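Laker Counter Set — README and house rules

Status: usable, still being tidied. Written in a hurry before the February freeze so excuse the state of it. If something here disagrees with the sheet on the wall at Levstead, the sheet wins, and please tell me so I can fix this.

What it is

600 episodes of kitchen counter work, one arm, recorded at the Levstead kitchen. Pick, place, stack, move to board, move off board. Teleoperated throughout. No autonomous runs in this release. Wrist view plus fixed views, joint states, gripper width, operator notes as plain text.

What it isn't: a cooking set. No cutting, no pouring, no heat. If you want those, ask about Varma, which has its own rules and a much longer form.

Folder layout

episodes/ — one folder per run
notes/ — operator notes, same names as the episodes
rules/ — the long version of what's below
splits/ — train and held-out lists
known_bad/ — kept on purpose, see further down

Rules for anyone recording

These apply to new episodes and re-records. They also explain why some runs got thrown out.

Objects. Toy food for anything the gripper is meant to pick up. Toy fruit behaves the same in the morning as it does at four in the afternoon, and real strawberries do not. Plates go flat on something flat. If a plate sits on top of another object, push the lower one with a finger first. Rocks? Move it.
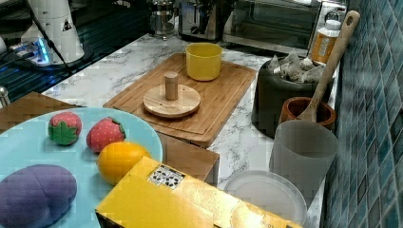
Labels and stickers on props stay on. Don't peel them between runs, don't add new ones halfway through a batch. If one falls off, write it down and carry on, but start a new batch name.

Clutter is allowed. Clutter is the point really. But the set-up has to be the same at the start and end of a batch apart from whatever the task moved. Put-backs count as part of the task, so if you nudge the tray you log the nudge.

Appliances. Nothing that heats gets switched on by the arm. Nothing that heats gets switched on by you either while the arm is live. Kettle included. Make your tea before or after. Check the hob controls before enabling motion and write "hob checked" in the notes, first line. Runs without that line don't go into the release.

Speed. 200 mm/s at the tool, cap set in the controller, not by hand feel. Slower near glass. There's a lower setting saved as "glass" in the menu, use it, don't make your own.

Reach. Draw the working area in the config before you start. Jars and anything tall at the back should be outside it. Soft plastic (bags, film, packets) outside it too, the fingers grab it without the operator noticing. 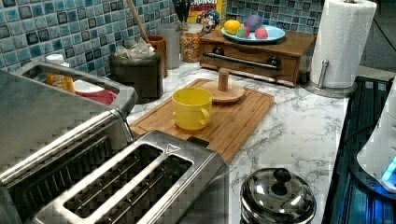
Counter with the cutting board in the middle and the plate of toy fruit on top of the drawer box.

People. One operator, one spotter. The spotter has the stop button and does nothing else — no phone, no typing notes, no holding props. Hands out of the working area when motion is enabled. If you need to reach in, stop, say "stopped" out loud, wait for the other person to say it back, then reach. Yes every time.

Nobody from outside the team in the kitchen during a run. Doorway is fine.

Length. Hard limit of 20 minutes per operator, then swap. Tired operators squeeze too hard and it shows in the gripper width plots.

Working inside open containers

This bit caused the most re-records so it gets its own section.

Come in from straight above. Fingers centred on the opening before going down. Stop short of the floor, then close. Do not use the floor of the container to find the height, it shoves the whole thing across the board and the episode is no good to anyone. If the rim gets touched on the way in, log "rim" and finish the run, don't restart.

Things standing next to the target stay where they are unless the task says otherwise. Leave enough room for the gripper housing as well as the fingers, people forget the housing.
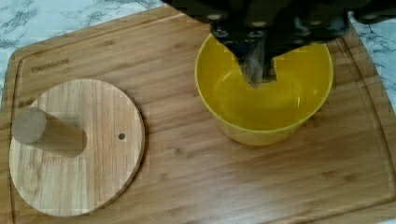 Celeste Valdebenito: I'd go further on the height rule. "Stop short" means something different to each operator, and when I replayed the container runs the stopping height drifted over a batch. Put a floor limit in the controller, per object, and have the operator confirm it before the first run. Then the notes only need to say which limit was loaded. Also please log "rim" with the side it was touched on, otherwise I can't use it.

Agreed on both. Floor limits are going into the next config. Side of the rim is in the notes template already, older runs don't have it and I'm not going back to guess.

Naming

Call an object one thing and stick with it for the batch. We had the same item written down as cup, mug and bowl by diffrent people, and the same wooden piece as lid, base and stand. The object list in rules/ has the preferred word. Old notes haven't been rewritten, there's a lookup table next to the list. Expect gaps in it.

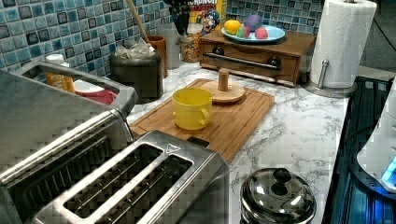
Board between the toasters and the drawer box. Hob side at the right.

Known problems

- Shiny surfaces. Steel and glass throw reflections. Depth is poor there, don't trust it.
- Branded packaging is visible in places. Check your own rules before you republish stills.
- Time stamps between views slip in longer episodes. Script to realign is in the repo, run it first.
- Backgrounds are all one kitchen. A model trained only on this will learn the kitchen. Mix it with something else.
- Some notes are one word. Sorry.

About known_bad/

Failed grasps, drops, stops. Labelled with the reason where the operator gave one. Not in the splits. Please don't quietly merge them into training and then report the total as ours.

Use

Research use, fine. Testing safety functions, no — nothing here was recorded to show that an arm is safe around people, and the rules above are house rules and no substitute for a risk assessment of your own cell. If you copy them, copy the stop-and-say-it-back one first.

Hosted on the Bitville mirror. Downloads capped at 4000 files per request, so pull it in parts. Corrections to the issues page, one problem per ticket please.

To do

Floor limits per object. Lookup table gaps. Re-export of the notes with proper line endings. Spotter name feild is still optional and shouldn't be.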